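4. Checking and storing the probe thermometer

The Poketti probe is supplied ready to use, with the battery already fitted. Check it before the first use, and again if it has been dropped.

4.1 Checking the reading

1. Pull the cap off the probe and put it somewhere safe.
2. Fill a tall glass with crushed ice and top it up with cold water. Stir well and leave for 3 minutes.
3. Press the power button. The display shows all segments for a moment, then the current temperature.
4. Hold the probe in the middle of the glass, clear of the sides and the bottom.
5. Wait until the figure stops changing. It should settle within one degree of 0 °C.

If the reading is further out than this, change the battery and repeat the check. If it is still out, stop using the thermometer and contact Bucur customer service.

Note: the thermometer switches itself off after 600 seconds without a button press. Press the power button to start again - the last reading is not kept.

4.2 Where to keep it

Keep the thermometer flat, in a shallow tray with a raised rim. Small probes roll easily and a drawer full of utensils can bend the stem. Leave the cap on whenever the probe is not in use.

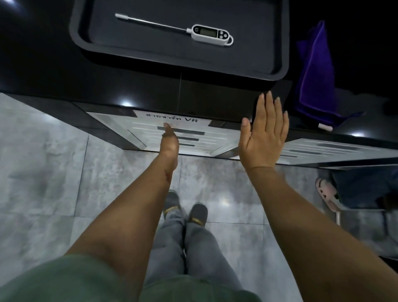 Choose a spot at least 2 metres from the hob or oven. The body is plastic and will soften if it is left against a hot pan. A loop at the end of the body lets you hang the thermometer from a hook if you have no room for a tray.

Caution: the tip is sharp. Store out of reach of children.

4.3 Cleaning

1. Switch the thermometer off.
2. Wipe the probe with hot soapy water, working from the body towards the tip.
3. Rinse the probe only. Do not hold the body under the tap.
4. Dry with a clean cloth and refit the cap.

Do not put any part of the thermometer in the dishwasher. Likel wipes or any other food-safe wipe may be used between readings, but do not use scouring pads or bleach.

If water gets into the body, take the battery out, leave the cover off and let everything dry overnight before refitting.

4.4 Changing the battery

The battery cover is on the back of the body. Turn it with a coin, lift out the old cell and fit the new one with the + side facing you. Repeat the ice check in 4.1 before using the thermometer for food.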